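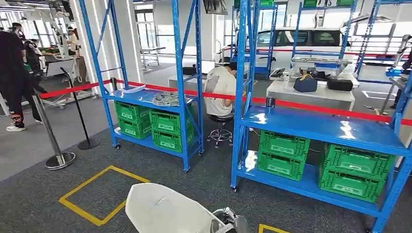
Head view, two blue racks with the green crates under the shelves

Forum > Learning from demonstration > Data gathering > Crate and panel task, which episodes to keep?

Search this forum Advanced search

Crate and panel task, which episodes to keep?

dokurero
Good evening to all. We have finished the first part of gathering for our Pedalon task set and I would like some opinion before we continue in June. We have 428 episodes. Of these, 63 have one or more persons sitting or standing near the racks while the operator works. My colleague wishes to remove all 63. I wish to keep them. The hall is shared and we cannot ask everyone to leave each time.

The second question is the wrist view. In many episodes the hand fills half of the picture and the panel takes most of the rest.

wattimena_lab
Keep the people. If you only train on a hall without people, your policy will meet its first person on the day of the visit. We did this mistake with 225 episodes and had to gather again.

greyknuckle
I do not agree completely. A person far behind the table is fine for me. A person in the aisle between the two racks is a different case, because the operator drives differently when somebody is sitting there. He goes slower and takes a wider path. You teach this also, and you have no label for it.

dokurero
That is a fair point. We have no label for it today. I could add one by hand, 63 is not so many.

skerkance_user
Please also write down if the barrier belt is closed. In your picture the red belt goes across in front of the left rack. For a learning system this is a very strong line, and it will use it to find the rack if it is always at the same height.

About the wrist view, can you show one?

dokurero
Yes, from the panel part. The long finger is pressing under the white panel and the thumb is nearly touching it. The right side is very bright, the exposure was left on automatic.

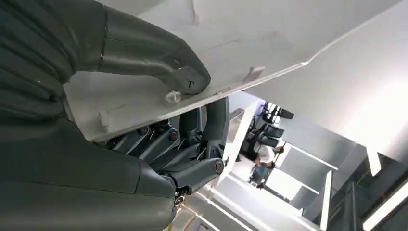

Re: wrist view

skerkance_user
Thank you. I would keep it. The fingertip is easy to see and so is the long edge of the panel, and for contact this is what you need. The washed-out part on the right is a pity but I would not gather again only for this.

greyknuckle
I would fix the exposure before June. You have strong light in that hall, and the head picture looks much calmer than this one. Two cameras which do not agree on brightness gave us trouble for a long time — our loss looked good and the hand still closed too early.

wattimena_lab
Did you try training without the wrist camera for a small part? Take 21 episodes and compare. It costs one afternoon.

greyknuckle
With 21 you will measure mostly noise.

wattimena_lab
For a final answer, yes. For a first look I find it enough.

dokurero
I will fix the exposure, label the episodes with persons, and add a column for the belt. The small comparison I will try also, when the machine is free. I write here again when I have the curves.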